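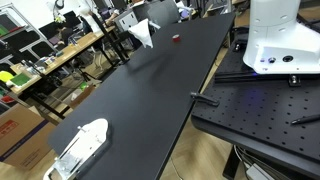 White Cloth Care: Frequently Asked Questions
Grokside Linen Exchange

How should I wash the cloths before first use?

Wash them once in warm water with a normal amount of detergent and no softener. New cotton has a finish on it that keeps water out, and a cloth that has never been washed will push a spill around the table. The pillowcases and drawstring bags can go in the same load.

Do they shrink?

Yes, a little, mostly in the first wash. The Perlow bags are cut long to allow for it. The Pandey cloths are not, so order the next size up if you need them to cover something exactly.

Can I use bleach?

You can use oxygen bleach as often as you like. Chlorine bleach is fine once in a while on the plain cotton, but it weakens the thread if you use it every week, and the edges go first. Don't use chlorine bleach on anything with a cord or a printed label.

What causes pale yellow marks on white fabric?

Usually one of these: body oil or hand cream, cooking oil that was washed too cool, detergent that didn't rinse out, or storage against bare wood or cardboard. Marks that are pale with soft edges tend to be oil. A stain with a darker outline is more often a drink that dried in place.

How do I get yellow marks out?

Rub a little dish soap into the dry fabric and leave it for 15 minutes. Rinse, then soak in warm water with oxygen bleach for 6 hours or overnight. Wash as usual. Look at the cloth in daylight before it goes in the dryer. If you can still see the mark, soak it again. Heat sets oil, and after one hot dryer cycle you will need two or three soaks to get the same result.

Greenish marks are a different problem. They can come from copper in the water or from dye on another item. Try a cup of white vinegar in a basin of cool water first, and never mix vinegar with bleach of any kind.
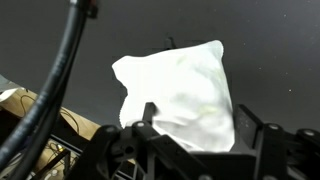 Lwazi Hlongwane wrote in to say that an overnight soak was too long for the cotton we sold before February, and that four hours did the same job with less fading on the stitching. We tried it on two returned bags and agree. For the older stock, stop at four hours. The current cloths can stay in overnight.

Will lemon juice and sunlight work?

Sometimes, on light marks. Results vary too much for us to recommend it for a whole set, and you can end up with one bright patch.

What is the best way to fold a bag or pillowcase?

1. Turn it right side out and push the corners out with your fingers.
2. Lay it on a flat table with the opening toward you. A dark tabletop helps, as lint and marks are easier to see on your way through the pile.
3. Smooth from the closed end down to the opening so the air comes out.
4. Fold in thirds lengthwise, then in half, then in half again.

Stack them with the folded edge facing out. Leave the cord loose inside the last fold.

Do I need to iron them?

No. If you want them flat, fold them while they are slightly damp and put something heavy on the pile for an hour. If you do iron, use the cotton setting and keep it off the cord.

My cloth came out of the dryer in a tight ball. Is it damaged?

Probably not. Shake it out by two corners and hang it up for a while. Small items ball up when they are dried with sheets. We suggest no more than 8 bags in a load, with nothing larger than a towel.

The edge is fraying. Can it be repaired?

Trim the loose threads close to the fabric, but don't pull them. If the hem itself has opened, a straight run of machine stitching will hold it. A bag with a torn hem can be sent in under the exchange plan, one repair per bag. Put a note inside saying where the tear is. We do not repair burns.

What do you use to mark which ones are due for the rag bin?

A safety pin through the hem or a laundry pen dot next to the seam. Please don't use colored tape. The glue stays behind after washing and picks up dirt.

How should I store them?

Somewhere dry, in a cotton bag or on a lined shelf. The Zirnus storage box is lined and takes a full set. Avoid plastic for anything longer than a few weeks. If a cloth has been stored for a season, wash it again before you use it.

Can I exchange a stained item?

Yes, if it came to you stained. Let us know within 6 days of delivery. Items stained in use can be traded in for half credit, washed, as long as there are no holes. Orders placed before 4 p.m. are packed the same afternoon.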